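Setting out a suspended floor before the drawings are final

The Hestthorpe plot has been pegged since October and I have spent most of the time since then on the ground floor. The strip foundations are fixed by the engineer. The floor above them was left open on the drawings, with a note reading "to suit", so I had to choose between a ground-bearing slab and block and beam.

The site falls 800 mm from the road side to the back hedge. A ground-bearing slab would need fill under the low half, and the engineer's limit on fill depth is 600 mm before he wants a suspended floor anyway. Splitting the slab into two levels would put a step through the kitchen. I drew it once and dropped it.
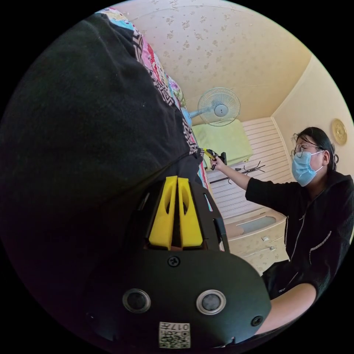
Thursday, late morning.

Block and beam it is, then. The beams span front to back, bearing on the inner leaf and on one sleeper wall. I asked two suppliers for layouts. Talmont returned a drawing with 33 beams and doubled them under the stud partition by the stairs. Pullanport sent a price and no drawing, so I could not check whether the doubled beams were in it. I have asked again.

Points I had wrong at the start:

The void needs to be ventilated on opposite sides. I had air bricks on the front and back only, and the sleeper wall blocks the path between them. The wall is now honeycombed, with gaps in the lower courses.

The soil pipe has to come up between beams. Mine landed on one. Moving the pipe was cheaper than trimming the floor, and the toilet has shifted towards the window as a result.

Insulation and screed sit on top of the blocks, so the finished floor level is well above the beams. Door thresholds, the bottom stair riser and the damp course all follow from that figure. I had measured the stairs from the wrong surface, and the error carried through 3 sheets.

Dong-hyun Ko went over the revised levels and found one more slip, at the back door, where the outside paving would have finished too close to the damp course. I have lowered the paving and added a channel drain.

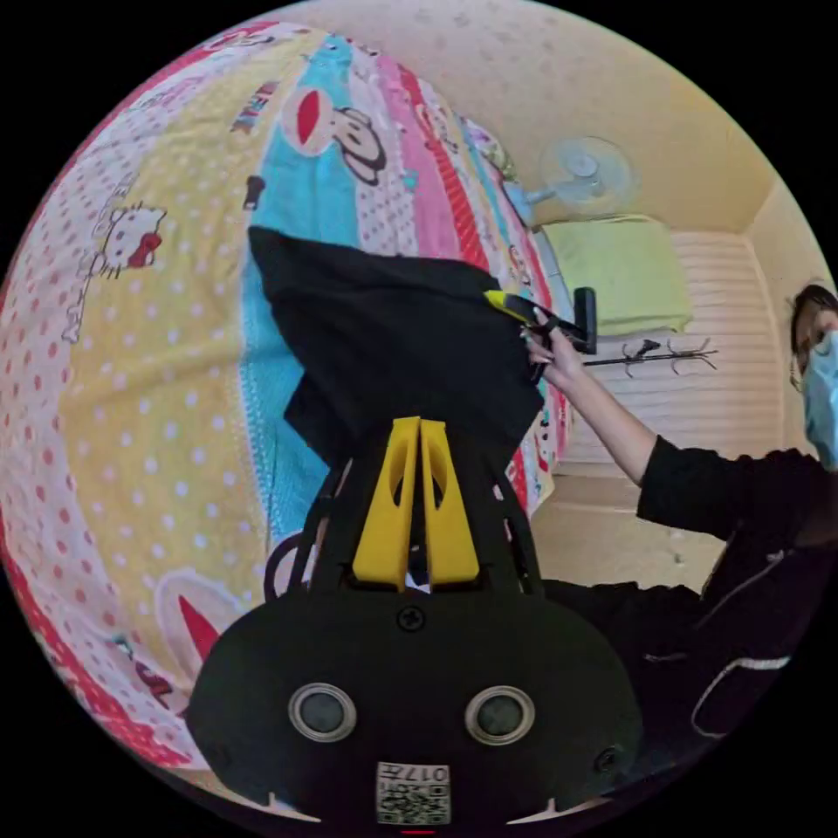 Still to settle

The screed. Yáñez quoted for a liquid one, which suits the heating pipes but needs the building closed in first. Sand and cement is slower to lay and I could start sooner. I want the drying times in writing before I decide.

The service entry for water. It comes in on the low side and the duct has to pass through the foundation wall, so the position must be marked before the blockwork starts. The sleeve is drawn on sheet 2 and missing from the section.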